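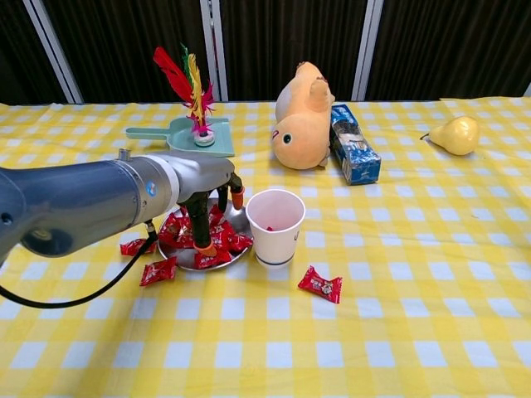 Ticket 29, gingham tablecloth, still open. Clumby support says the creases at the back edge "relax by themselves" within 12 days. I doubt it. The cloth is on the table under a steel plate and a heap of red-wrapped candies, and the back edge is still slightly wrinkled. Their other idea was more weight. Candy is not much weight.

Tried so far: cool iron, then a damp towel left on for around 5 hours. No real change that I could feel.
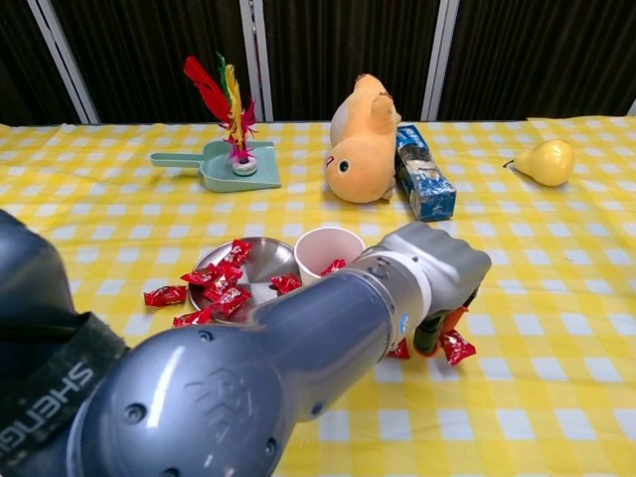

Next on their list is a warm wash – the same advice I got in June for the other cloth, and it did nothing then. Will try it once more, then I want a refund.

Faustine Texier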